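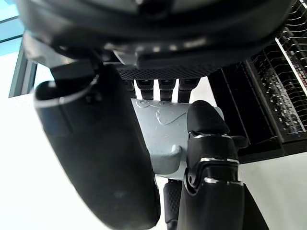
Opinion > Home Life > Small Things

In Praise of the Gray Plastic Part

By Woo-jin Wi
May

Last updated: May, 9 a.m.

I love small plastic parts! I mean the light gray ones especially, smooth to the touch, with a few faint raised lines curling across the top and a little tab sticking out lower down. Somebody sat at a desk and decided where those swirls would go. They could have left the surface plain and most of us would never have complained. They drew the swirls anyway, and I think that deserves a bit of applause.

My case is simple. We should look at plastic the way we already look at pottery or old door handles. When my neighbor Nam-gil Ra shows people his teapots, they pick them up, turn them over, run a thumb along the foot. Hand the same people a molded cap or cover and they set it down without a glance. Yet the shape has just as much to tell them! A tab is where a thumb goes, or a latch, or a neighboring piece. A taper means it has to slide into something. Raised lines catch the light, and they give your fingers something to find in the dark.

I keep a drawer of these parts. It started with a cover from a Loltus fan that gave out after 16 years, and then came a knob from a Wutex radio and a hinge piece I still can't place (I have asked everyone). Nam-gil says it's junk. He also spent 50 dollars on a teapot lid with no teapot, so we have agreed to leave each other alone.

Gray is part of the appeal, too. White plastic goes yellow and black plastic hides everything, but a pale gray shows you its own surface. Hold it near a window and the shallowest curve gets a shadow. I have looked at pieces for years and then, one bright morning, noticed a pattern on them for the first time — what a treat that is.

People tell me that praising plastic is a strange thing to do when there is already far too much of it. I take that seriously. But I throw away less now than I did before I started paying attention, and I repair more. The Wolilau lamp in my hallway is still going thanks to a clip out of the drawer, filed down a little on one side.

So before you toss the next broken gadget, take the cover off and spend a minute with it. Feel for the raised lines, find the tab, guess what it was holding on to. And if it has swirls on it, please write to me — I would love to hear where they were hiding.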